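Porville Vehicle Restoration Program
Progress report to the Grajales Fund
Prepared by Theresia Ortner, program manager
23 Nov 2021

Work since the last report

The 1972 step van is back on its own wheels. When we last wrote in April it was on stands with the rear axle out and the brake lines removed. The axle went back in with new bearings and seals, and all four drums were turned at a machine shop in town. One drum was past its limit and had to be replaced, which took longer than the rest of the brake work put together. The part we were first sent was for the wrong bolt pattern.

The frame was cleaned and painted from the firewall back. We found rust through the left rear crossmember where the old spare tire carrier had been bolted on. Jistbridge cut out the bad section and welded in a new one for $558, including the steel. That was not in the original budget and we have charged it to the contingency line.

The engine runs. It was started on a small can of gas because the main tank is still out for cleaning. Oil pressure was good at idle and there is no knock. There is a leak at the rear of the valve cover, and the temperature gauge does not read at all – we suspect the sender, but the wire behind the dash is also in poor shape and will be replaced either way.

Training

Five trainees started in the spring group and three are still enrolled. One left for a full-time job at a tire shop and one moved out of the area. The three who remain have completed 26 shop sessions each and can now do a full drum brake job with an instructor checking the work at the end. They have started on wiring, which has gone slowly. The factory diagram we have does not match this van past the fuse block, so the trainees are drawing their own as they go.

Parts and suppliers

Prukus supplied the wheel cylinders, hoses and master cylinder on one order and all of it fit. The windshield gasket is still on back order. Until it comes we cannot set the glass, and the headliner and dash top have to wait for the glass. We have asked two other suppliers and neither has one in stock.

The clutch was inspected with the transmission out. The disc was almost down to the rivets, so we replaced it along with the release bearing. The flywheel was resurfaced with the drums on the same trip.

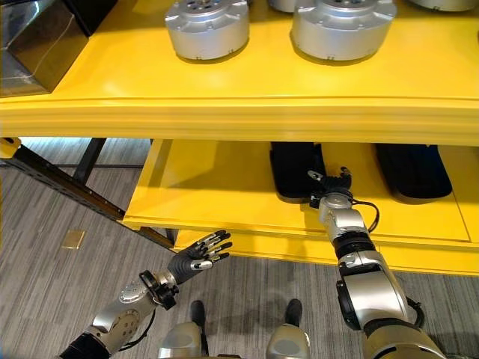 Will the van be ready for the road by April?

It should be driving under its own power by then, but the inspection and registration depend on the windshield. If the gasket arrives this winter, April is realistic.

Next steps

Refit the fuel tank and run new line to the pump. Finish the wiring from the fuse block to the tail lights. Bleed the brakes again after the first short drives and recheck the wheel bearings. Body work on the right side door track will start when the wiring is done – the door has to come off for both jobs.

We are not asking for additional money at this time. If the door track cannot be straightened we will send a written estimate before ordering a replacement.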